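Home Our Work Programs Publications News Contact

We use cookies to understand how visitors use this site. By continuing to browse, you agree to our cookie policy. Accept Manage settings

Household Handling Practice Guidelines: Second Progress Report to the Wuisan Fund

Submitted by Aiman Sumampouw, Program Lead, Groltik

1. Purpose of this report

This report covers the second period of the grant awarded to Groltik for the development of good practice guidelines on robots that handle everyday household items. It sets out the work completed since the first report, the changes made to the draft guidelines, and the matters on which the Fund's guidance is requested. The financial statement is provided separately.

The guidelines are intended for small teams that record, label and test tabletop handling tasks. Many such teams have no safety officer and no written procedure for preparing a work surface. The first draft, known as Gatska 1, addressed this gap in general terms. Reviewers asked for instructions that an operator could follow at the table, and most of the effort in this period has gone into meeting that request.

2. Work completed

The Gatska draft now has four parts: surface preparation, object selection, operator conduct, and record keeping. The first two parts are complete and have been tried at the Groltik site and at our partner site in Cavley. The third is with reviewers. The fourth exists in outline.

We received 172 written comments on the first draft. Each has been logged with a response, and the log is available to the Fund on request. The largest group concerned object selection. Several reviewers noted that teams tend to choose rigid, box-shaped items and then report results as though they applied to household goods in general. Part Two now requires every table layout to include at least one soft package, one item that can roll, and one item that is light enough to shift when touched. Sealed goods are to stay sealed, and bottles containing liquid are to be closed before they are placed.

Part One asks for a plain covering of a single color, a stable background behind the table, and free space on the surface into which items can be moved. The layout shown with this section follows both parts: wet wipes as the soft package, a tape roll and a bottle as items that can roll, and a wrapped straw and paper cups as light items.
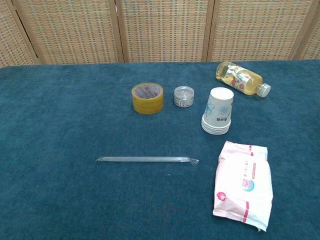

3. Trial of the draft rules

Between the two sites, 477 layouts were prepared under the revised rules and checked against a one-page form. The form asks the operator to confirm the covering, the background, the object types and the free space, and to sign before the session begins. A second person repeats the check on a sample of layouts.

Of the layouts prepared, 200 were given a second check. Agreement between the two checkers was good on the covering and the background. It was weaker on free space, where the wording "sufficient room" was read in different ways. The next draft will replace it with a measured distance from the nearest object. Operators in Cavley also asked whether an item such as a tape roll should be recorded as standing or lying, as the two positions call for quite different grasps. A position field has been added to the form – a small change, but one that the labeling staff had wanted for some time.

4. Operator conduct

Part Three deals with the conduct of people near the table. It requires a stated start and stop signal, a clear path to the emergency stop, and a rule that no hand enters the work area while a powered arm is enabled. Review is taking longer than planned. Two reviewers hold opposing views on whether the same rules should apply to sessions in which a person handles the items with no robot present. Our present position is that the signal rules should apply to both kinds of session and the powered-arm rules to one only.

5. Budget

Spending remains within the approved total. There is an underspend of $2,215 on travel, as two review meetings were held by video. We ask permission to move this sum to translation of the one-page form.

6. Next period

Part Three will be finalized once the question above is settled. Part Four will be drafted in full and sent to both sites for comment by December. We would welcome the Fund's view on whether the completed parts may be released early – several teams outside the project have asked for them.

Related items
Gatska Draft Guidelines: Summary of Changes
First Progress Report to the Wuisan Fund
One-Page Layout Check Form
Site Notes from Cavley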